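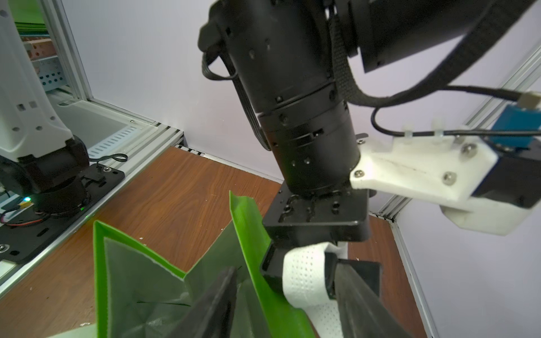
I finally dealt with the bags. We had a drawer in the kitchen that was meant for dish towels, and over a few years it turned into the place where every reusable shopping bag went after it was emptied. In January the drawer stopped closing all the way. I left it like that for a few weeks and then spent most of a Saturday on it.

My plan was to take everything out, keep what we use, fold it so it stays folded, and get the towels back in the drawer. I didn't buy anything for this. I did look at a bag organizer from Tendier, a sort of rack that hangs inside a cabinet door, but it was 40 dollars and I decided to see how far I could get with the drawer as it was.

The first step was dumping the whole drawer out on the table. A lot of it was easy to get rid of. There were thin bags from conferences, a paper one with handles that had gone soft, a couple with broken zippers, and a canvas tote that smelled like onions and had been washed more than once already. The canvas one is a rag now. The conference bags went to the thrift store, which uses them at the register.

What was left was mostly fabric bags in three types, and they each need a different approach.

The floppy ones with no structure are the easiest. Lay the bag flat, smooth the handles down over the front, fold the sides in to make a long strip, and roll it from the bottom. I tried tucking the roll into one of its own handles to hold it shut. That works on the bags with long handles and doesn't on the short ones. For the short ones I stopped rolling and folded them in half twice, and they sit fine as long as something is next to them.

The insulated ones don't fold small and I quit trying. We had more of those than any household needs. I kept 2, one from Britero that has a good wide zipper and an older one that fits in the trunk behind the seat. They live in the car now, one inside the other, with the lid of the outer one zipped.

The third type took the longest. These are the box-shaped bags with stiff edges, where the fabric is stretched over something that keeps the panels straight. Green is the popular color for these, apparently, because most of ours are some version of it. They stand up when they are open, and that makes them great for packing groceries. Folding them is a different matter. The panels want to go where the creases already are, and if the bag has ever been shoved into a drawer the wrong way, it has picked up extra creases and pops up into points as soon as you let go.

After some trial and error I do them this way:

Open the bag completely and stand it on the table. Reach in with one hand and press the bottom flat into the corners. If there is a separate bottom board, take it out and set it to the side.

Push the two short sides inward at the middle, the way a paper grocery bag closes. Don't force the top edge first. If you start at the top the lower half bulges out and you have to start over.

Bring the two long sides together and press down slowly to let the air out. Then fold the bottom up against one of the long sides. At this point it should be a flat rectangle with the handles sticking out of the top.

Tuck the handles inside, put the board back on the outside if there is one, and fold the whole thing in half.

The part that made the most difference was one I almost skipped. For the bags that had bad creases, I folded them the right way and left them under a stack of cookbooks overnight. The next day they opened and closed along the right lines with much less of a fight. One still has a panel that leans. I think the stiffener in it is bent for good, and it is usable, so I kept it.

I also washed the fabric ones that could be washed. The tags on most of ours had faded or been cut off, so I used cold water and the gentle cycle for the soft bags and then hung them over the shower rod. The stiff ones I only wiped out with a damp cloth and some dish soap. There were onion skins in nearly every corner, and in one of them a receipt from Říha, the bakery near our old apartment. We moved away from there quite a while ago, which says something about how often I check the bottoms of bags. Leave them open until they are fully dry. I closed one too early and had to air it out again.

For the drawer, I stood everything on edge, like files, so you can see all of the bags without lifting anything. The drawer is 70 centimeters wide on the inside (it's a Hirholm cabinet, so all the measurements are metric), and that turned out to be enough for the bags on the left and the dish towels on the right. An old baking dish that lost its lid works as the divider. It slides a little when the drawer is pulled hard. A piece of shelf liner under it would fix that and I have one somewhere.

The other thing I changed is where the bags go after shopping. Before, they went from the counter straight into the drawer, in whatever shape they were in. Now there is a hook by the back door for bags that have been emptied and not folded yet. When I go out to the car I take a few with me, and the rest get folded when I have a minute. That has held up so far. The hook fills up by the end of the week, and on a bad week things end up on the floor under it, but the drawer closes.

If you're doing this yourself, I would sort by type before you start folding. I folded the first several bags in the order I picked them up and ended up redoing them once I had worked out that the stiff ones needed their own method. I would also be stricter about how many to keep. We still have a few more than we use, and I'm planning to go through them again in the summer.

Next up is the cabinet with the food containers, where the lids are.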